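The shrinking worktop

Why small kitchens fill up, and what a few households in Dovley did about it 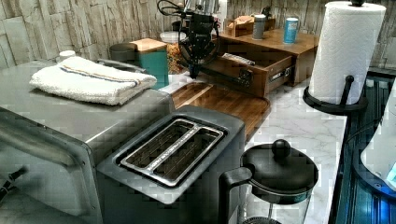
When the terraces on Salem Road in Dovley were put up, the kitchen was a scullery with a stone sink and one shelf. Most of the cooking was done on the range in the back room. The sculleries have been knocked through and refitted several times over, but the outside walls have not moved, and the room where people now cook, wash clothes and feed the cat is still narrow. What has changed is the amount of equipment in it. A toaster stands hard up against a toaster oven, and the top of the oven becomes a shelf, with a folded towel on it and a small lidded pot at the back. Multiply that along a whole street and you have the modern British worktop.

The Famcombe housing survey, which covered 541 homes in and around the town, asked tenants what they would change first about their kitchens. Storage came second. The most common answer was clear space to prepare food. Many of those who gave it had the same length of worktop as neighbours who had no complaint.

Part of the trouble is sockets. In the older houses there is often one double socket above the worktop, and everything with a plug gathers beneath it. The far end, next to the back door, stays free of appliances and collects post and keys instead. Two households on Salem Road paid for extra sockets and both say it made more difference than new cupboards would have done. The work took a morning, plus a second visit to patch the plaster.

Others went the other way and got rid of things. One couple put nine appliances in the loft in November and agreed to fetch down only what they missed. By spring they had brought back five. The bread maker was not among them, nor was the second kettle – a wedding present that neither of them had liked much.

Heat is the other matter. Anything that browns or bakes needs air around it, and the instruction booklet will say how much. Few people keep the booklet. The fire service's usual advice is to keep cloth and paper away from cooking appliances when they are in use, and to empty the crumb tray.

Fitted kitchens are sold on the look of a long bare surface. Trikton, the firm that refitted a dozen of the Dovley houses, quotes £1,569 for its smallest run of units with a worktop, before fitting. Its brochure shows a bowl of lemons and a single tap. A tenant who had the work done last year said she was pleased with the drawers, which go right to the back, and less pleased with the corner cupboard, where she has lost a colander.

The next group of houses to be refitted is at the bottom end of the road, where the kitchens are narrower still. Residents there have been asked to list what they keep on the worktop and send the forms back by 17/08/2023.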